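Altedau Tabletop Items – README

Scope
Altedau lists the household items used in the fruit-and-plate tasks, with notes on how each item is stored, cleaned and replaced. It covers 14 items and 730 short entries. The file layout is the same as in Hovland, so existing loaders should work after the path is changed.

Item: plate, pink
Material: plastic
Shape: round, shallow, raised rim
Surface: white tabletop
State at start: empty
Paired item: pomegranate, whole

The plate is listed under "dishes" and the pomegranate under "produce". Produce entries carry a purchase batch, dishes do not.
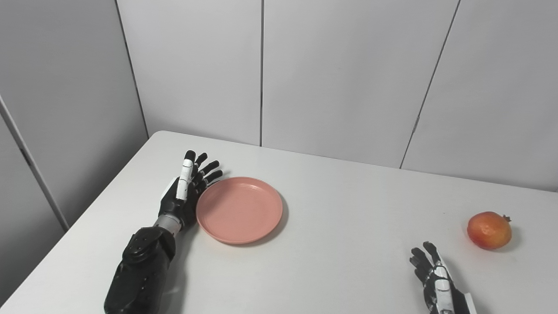
Pink plate, empty, on the white tabletop.

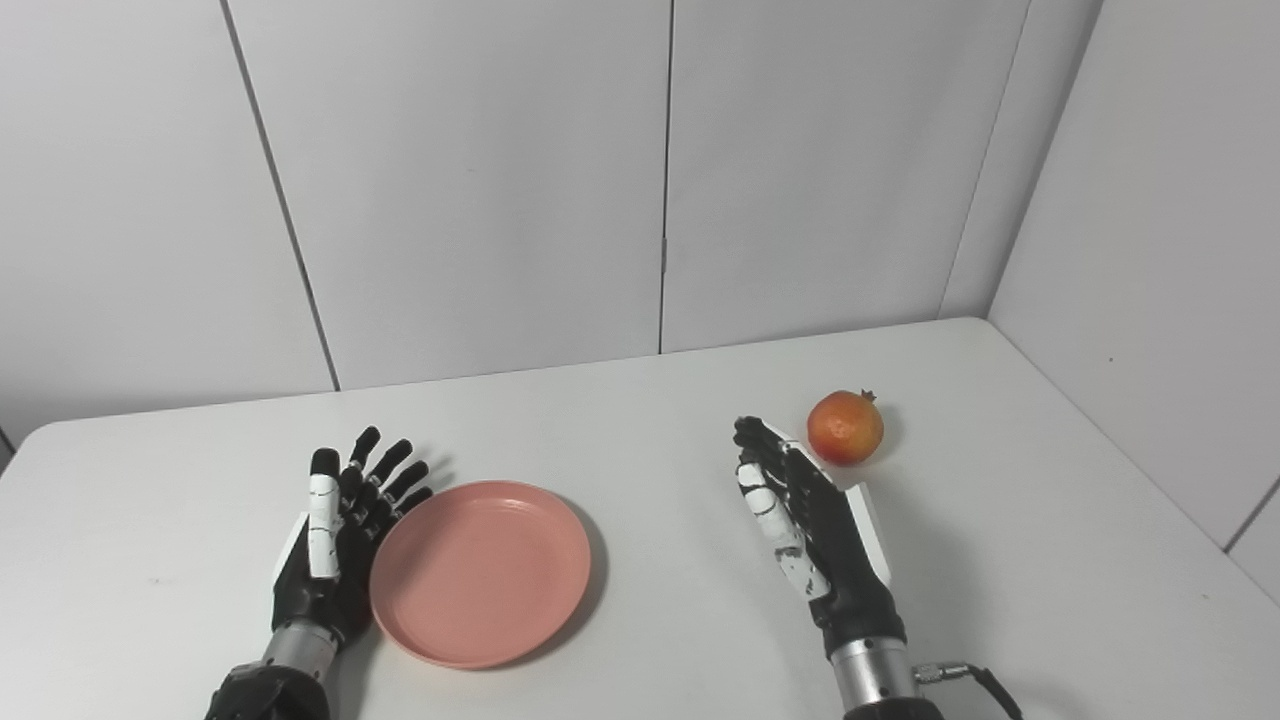 Trygve Björklund asked whether the pomegranate should be logged by weight as well as by batch, as the fruit dries out and gets lighter on the shelf. Weight was added as an optional field in version 6. Older entries leave it blank – do not fill it with zero.

Care
Wash plates by hand with mild soap. Replace any plate with a chipped rim and give the new one its own item number. Fruit with split skin is retired and its batch closed.

Known issues
Color names were entered by hand before August. "Pink" and "salmon" refer to the same plate.

Contact
Eskil Hedlund, Vistusgate
Last edited 26 September 2021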